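Chapitre 3
Lire une arrivée : allures, poids, distance

Objectifs du chapitre. Savoir lire une ligne de performance sans se laisser avoir par le classement seul. Distinguer forme et aptitude. Première approche du handicap. À la fin, exercices sur papier, calculatrice inutile.

Point de départ : Hindar, jument de quatre ans, entraînée par Dagmar Tichý à Plendska. Prix d'ouverture, 16/05/2020, 2475 mètres, terrain souple. Résultat : quatrième. Mauvaise course ? Réponse rapide : non. Réponse longue : le reste du chapitre.

3.1 Ce que dit le rang, ce qu'il ne dit pas

Le rang, c'est un ordre de passage au poteau. Rien de plus. Il ne dit ni l'écart, ni le train, ni le parcours. Quatrième à une encolure du vainqueur et quatrième à dix longueurs, même chiffre dans la colonne. L'étudiant pressé lit la colonne et s'arrête là. Erreur classique, on la retrouve tous les ans dans les copies.

Hindar, donc. Partie à l'extérieur. Nez au vent pendant la moitié du parcours, personne devant pour la cacher. Train lent, puis accélération brutale dans le dernier tournant. Elle tire, elle se bat avec la main de son jockey, Arlindo Siqueira, et garde quand même de quoi finir. Les trois premiers avaient tous voyagé à la corde. À retenir : le parcours coûte des longueurs qui ne s'affichent nulle part.

3.2 Le train

Définition. Le train est la vitesse imposée par le ou les chevaux de tête, section par section. Train lent = avantage aux chevaux placés devant. Train soutenu = les attentistes reviennent. Règle générale, avec des exeptions (voir 3.4, terrain lourd).

Un cheval brillant, c'est-à-dire trop allant dans la première partie, dépense tôt. On dit aussi qu'il tire. Défaut fréquent chez les jeunes. Ça se corrige au travail du matin : galops derrière un partenaire, rênes longues, bonnet parfois. Siqueira, dans ses notes de saison : « Elle prend la main si on la laisse voir la piste. Cachée, elle dort. » Phrase à garder en tête pour l'étude de cas.

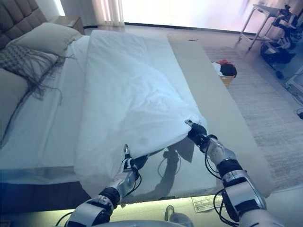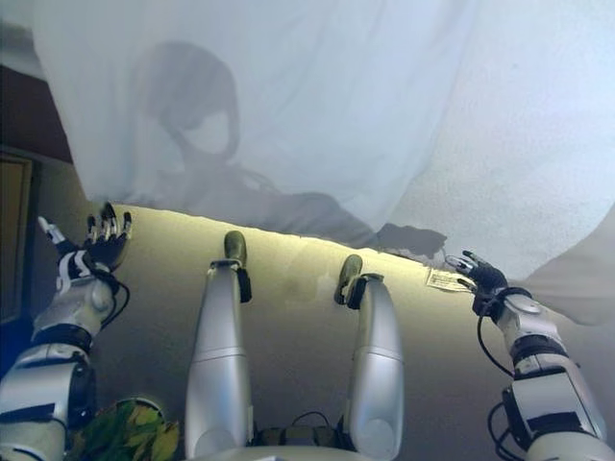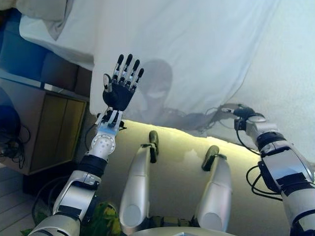
3.3 Poids et distance

Deux variables, toujours les regarder ensemble. Le même poids pèse plus à 3000 mètres qu'au sprint : évident, et pourtant oublié une fois sur deux. Quand Bañez, le rival régulier de Hindar, passe sur 3000 mètres en février, il porte le même poids qu'à l'automne. Il plafonne à la distance. Les journaux écrivent « cheval en méforme ». Lecture paresseuse. Même forme, effort plus long.

Attention au vocabulaire. La forme : état du moment. L'aptitude : ce que le cheval sait faire, distance, sol, sens de la corde. Un cheval peut être en grande forme et engagé n'importe où. Il sera battu, normal.

Cas inverse : Hirik, vieux hongre de la même écurie. Plus vraiment en forme, mais du terrain collant et une corde à droite, et le revoilà à l'arrivée. Tichý l'engage peu et choisit. D'où une ligne de performances courte mais régulière, dificile à lire si on ne connaît pas le calendrier.

Travail préparatoire, avant de passer à 3.4 : reprendre la course de Hindar. Noter la position à mi-parcours, à l'entrée de la ligne droite, au poteau. Puis reclasser les quatre premiers en tenant compte du parcours. Justifier en 10 lignes maximum. Les écarts officiels sont donnés en annexe, avec le plan de la piste.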